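Wavilell Kitchen Composter: User Guide
Section 3. Setting up, first fill and living with the thing

Revised 2023-02-15

Please read this section before you plug anything in. We know that you won't, so the parts that matter most are marked Caution.

3.1 What the Wavilell is for

The Wavilell takes food scraps and keeps them warm, aired and turned while a starter culture gets on with eating them. At the end you have a dark, crumbly material that can go on a garden, into pots or to a neighbour with an allotment. A full cycle takes 336 hours. We give it in hours because the display does, and the display does because the engineer who wrote it has gone to live in Wales and can't be reached. Two weeks, in other words.

It will take vegetable peelings, fruit, cooked grains, coffee grounds, tea leaves (without the bag, unless the box says the bag is compostable), eggshells and modest amounts of bread. It will not take bones, oil, cling film, wine corks or the cutlery that every household sooner or later scrapes in with the leftovers.

3.2 Choosing a place

1. Stand the composter on a level floor or a sturdy worktop, indoors or under cover.
2. Leave a hand's width clear behind it. The air outlet is at the back.
3. Keep it out of direct sun and away from the oven and radiators.
4. Check that the lid opens fully. Wall cupboards are a common disappointment here.
5. Plug it straight into a wall socket. Do not use an extension lead.

Caution: Do not lift the composter by its lid. The lid is held on by two clips and your optimism.

Note: The fan runs day and night. Most people stop hearing it after a few evenings. If you are a light sleeper living in a studio flat, put it as far from the bed as the flex allows and try not to think about it.

3.3 Fitting the filter

The Grimlow filter is the grey cartridge in the smaller bag. It stands between you and the smell, so it deserves a little care.

1. Take the cartridge out of its bag. Then take off the second, clear wrapper, which is the one that gets left on.
2. Open the flap at the back of the composter.
3. Slide the cartridge in with the arrow pointing up until it clicks.
4. Close the flap.

Change the filter every 5 months, or sooner if visitors have started standing near the window. Used cartridges go in the general waste. We would like to tell you otherwise, and are working on it.

Caution: Never run the composter without a filter. It won't be harmed, but you may be asked to leave.

3.4 The first fill

The culture comes as a sachet of pale brown powder labelled Wesa. It is harmless to people and pets, though it smells like the inside of an old bread bin.

1. Press and hold the round button until the light turns green.
2. Put 3 litres of dry material into the drum: torn cardboard, wood shavings or dead leaves. Glossy magazines do not count.
3. Sprinkle the whole sachet over the top.
4. Add a mug of lukewarm water. Hot water will kill the culture, and replacement sachets are sold separately.
5. Close the lid and press the button once. The drum will turn.
6. Leave it alone for a full day before you add any food.

Step 6 causes more trouble than the rest of this guide put together. The drum will look as though nothing is going on in it. Please don't open the lid every hour to see, as each opening lets out the warmth that the culture is waiting for.

3.5 Adding scraps

1. Chop anything larger than a matchbox. Whole cabbages have been tried.
2. Add up to one full caddy a day.
3. For every caddy of food, add a handful of dry material.
4. Close the lid. The drum turns by itself a few minutes later.

Stop adding scraps when the level reaches the raised line inside the drum. Then hold the button until the light turns blue, which starts the 336-hour count. Scraps added after that will come out looking much as they went in.

Note: Citrus peel and onion skins are slow. A few are fine. The remains of a marmalade weekend are not.

3.6 Using the Wavilell in a café or shared kitchen

One household composter will keep up with a very small café, provided somebody is in charge of it. If everybody is in charge of it, expect teaspoons.

1. Keep the composter behind the counter, out of reach of customers.
2. Put a lidded caddy where plates are cleared, and label it in large letters.
3. Empty the caddy at closing time, picking out sugar sachets, stirrers and receipts.
4. Let coffee grounds cool and drain before adding them. They should make up no more than half of what goes in.
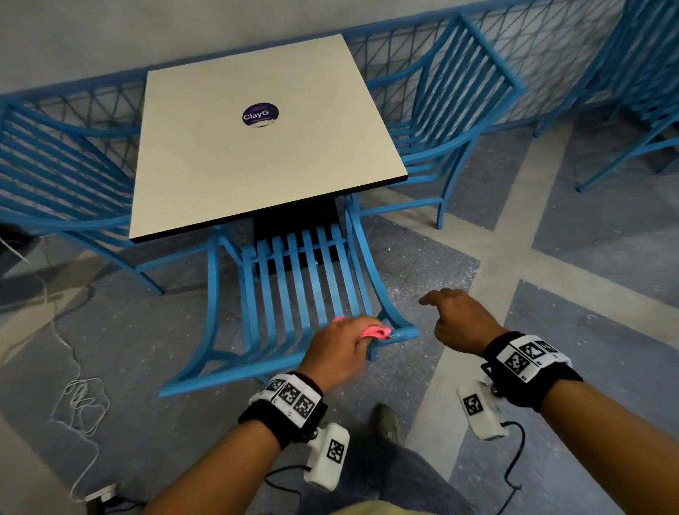 Café seating: white-topped table with blue metal chairs.

Check with your landlord or local council before you hand finished compost to customers. Rules vary, and so do landlords.

3.7 When something seems wrong

It smells sour. Too wet. Add two handfuls of torn cardboard and leave the lid shut until the next day.

It smells of ammonia. Too much nitrogen, usually from coffee grounds. Add dry leaves or shavings and cut back on the coffee. (In the drum. Your own intake is outside the scope of this guide.)

Small flies. Bury fresh scraps under dry material and wipe the rim of the lid. Freezing fruit peel overnight before adding it also helps.

White fuzz. This is fungus doing its job. Leave it be.

The drum won't turn. Switch off at the wall, wait five minutes, and look for a spoon.

The light flashes red. Switch off at the wall and contact your Bhatt service point. Do not take off the base plate.

Caution: Always unplug the composter before putting your hand in the drum, spoon or no spoon.

3.8 Emptying and resting

When the light goes white, the cycle is over.

1. Unplug the composter and lift out the drum by both handles. A full one weighs around 5 kilos.
2. Tip the compost into a bucket, keeping back two cupfuls to start the next batch.
3. Wipe the drum with a damp cloth. Do not use bleach or washing-up liquid.
4. Put the drum back, return the two cupfuls and begin again from 3.5.

Compost made in October or later can sit in a covered bucket until spring. Mix it with at least twice its own volume of soil before planting anything in it. Used neat it is too strong for seedlings.

Filters and spare sachets are covered in Section 4.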